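Good practice for sim kitchen episodes before we call them a benchmark?

Asked on a Tuesday, 3 answers

Hi all. Small team, 4 of us, putting together a pick and place benchmark in simulated kitchens. Tasks are the usual stuff, move the plate, put the fruit in the sink, clear the counter. We have 3,929 episodes so far and I got handed the job of writing the rules for what counts as a success, what gets thrown out, and what we publish alongside. No standard at the company for this. Looked at a couple of papers and everyone does it differently.

Main things I'm stuck on:

Success check. Right now its just "object center is inside the target volume at the last step". Feels weak. We get passes where the plate is half tipped or still being held.

Time limit. Currently 300 steps for everything, even the long tasks.

Seeds. Do we publish them or keep some back?

Also the sink tasks are a pain. A plate down in the basin with grapes on it – does that pass as "grapes in sink"? Two people here said yes, one said no, I'm undecided.

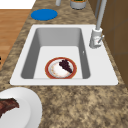
Should the person who wrote the task also be the one who reviews the episodes?

Keep those apart if you can. The author knows what they meant and reads it into the result. Give the reviewer only the instruction text and the final state, and if they can't tell pass from fail the wording needs fixing, so send it back.

Anyway any pointers welcome, need a draft rules page by end of week. Thanks

Answer 1 (accepted)

Did this last year for a set we called Billau. Rough notes, in a rush.

Success check: don't use the center alone. We required object inside the volume, object at rest (speed under a threshold) and gripper open, all held for a short window. The "held" part killed most of our bad passes. Put the thresholds in the config and version it. If you change a threshold, bump the version and rerun everything, old numbers are not comparable anymore.

Grapes on plate in sink: decide by the text. "Put the grapes in the sink" – I would pass it, the grapes are within the basin. If you want contact with the basin floor, say so in the instruction. What you can't do is have a hidden rule in the checker that isn't in the words. That was rule one for us and I'd put it at the top of your page.

Also check the start state!! We had a batch where the object already met the goal at step zero, so a policy that did nothing scored a pass. Run the checker on the first step of every episode and reject anything that passes. Then run a do-nothing policy and a random policy over the full set and publish both scores next to the real ones.

Time limit: set it per task. We took the slowest clean demo for each task and doubled it. Not scientific but its written down and people can argue with it.

Seeds: publish most, hold some back. Held back ones should be new layouts too, same kitchen with the plate shifted a bit dosen't tell you much.

Throwing out episodes: write the reasons BEFORE you look at results. Ours were physics blowup, object through the counter, missing asset. Anything else stays in even if it looks dumb. Log every rejection with the reason. We dropped 1,135 and the first thing anyone outside asked for was that log.

Comment from asker: the step zero thing, oh no. Going to go check that now. Thank you

Comment from asker: ok yes we had some. Fixed in the generator

Answer 2

just use the Plavent template, it has all this in it. there is a checklist at the back

Comment: Plavent is for real arms, half that checklist is e-stops and fencing. Doesn't cover sim resets at all.

Comment: still better than nothing

Answer 3

Agree with answer 1 mostly. Couple of adds.

Run each policy more than once with different seeds and report the spread. A single number for a whole benchmark is not worth much and reviewers will ask.

Pin the simulator version, physics timestep and the asset pack. We moved to a newer build on Cuesta in February and grasp rates shifted with no code changes on our side. Took ages to find. Now the build hash goes in every results file, and the run won't start without it.

Distractors – say in the rules if knocking them over counts as a fail. If another plate of food is sitting on the counter right next to the sink and the arm sweeps it onto the floor, did the task succeed? Ours says moving a non-target object past a set distance is a fail, but we report it in a seperate column so you can see both.

And label it clearly as simulation on the results page. Title, table, everywhere. People copy the table and leave the text behind.

Don't agree on doubling the slowest demo btw, if the demos are slow teleop you end up with a limit nothing ever hits. We use 1.5 on the median. Depends on your demos I guess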